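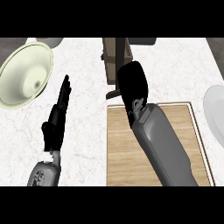

Two arms, one cutting board, and a kitchen counter that exists only in software.

search this newsletter Search

Can it do the dishes yet? My May check-in

Every spring I ask the same question in this newsletter, and every spring a bunch of you write in to tell me I'm too gloomy or too easily impressed. So let's go again! Can a machine clear up after dinner?

Short answer: sort of, slowly, and mostly in a simulated kitchen.

I spent a long afternoon last month with the people at Camum, who are teaching a pair of arms to tidy a counter. Almost all of the practice happens in simulation, on a rendered marble countertop with bowls and a plate and a cutting board on it. I'd expected something cartoonish and instead I got counter envy (mine is laminate with a burn mark the shape of Ohio).

The job I watched was "put the big bowl on the cutting board." My kid could do it at four. Camum's software had run it 2,046 times by the time I showed up, and in the latest batch of 400 tries it got the bowl where it belonged 175 times. I wrote that down and then asked them to repeat it, thinking I'd heard wrong. Nope. They were pretty happy with it, too, and after an hour of watching I kind of got why. A bowl is a mean little object. The rim is wide, the sides slope, and if you pinch it a bit too low the whole thing scoots away from you. I went home and tried it with two pairs of salad tongs and I would like to report that I am not better than 175 out of 400.

The cutting board is worse, by the way. It's flat on the counter, so where do you grab it? You and I slide it to the edge and get our fingers under without thinking. The arms have to learn the sliding part as its own trick, and so far they're bad at it.

Then there's the shop floor, where things look a lot better. Samodetti has a packing line at its Pravdale plant with 3 robot cells on it, and those things just go. Same box, same spot, same lighting, all night long. I stood there at 6 a.m. with terrible coffee and didn't see a single drop. But the shift lead told me that when a carton arrives a little squashed, a person walks over and deals with it, and my kitchen is pretty much all squashed cartons.

A few of you asked about the Arrieta countertop helper, the one with the waiting list. I haven't touched one. They sent me a very nice brochure and no machine, so I'm not going to rate it. If you've got one at home, please write to me, I want to hear about the greasy pans!

My guess for next year: wiping a clear counter, yes. Loading a plate into a rack, maybe, if you leave the rack exactly where it likes it. Anything with a wet wine glass, no way, and I'll be washing those by hand until I'm old.

Next issue I'm back to laundry. Somebody has a machine that folds towels and I have a lot of towels.

46 comments Share 112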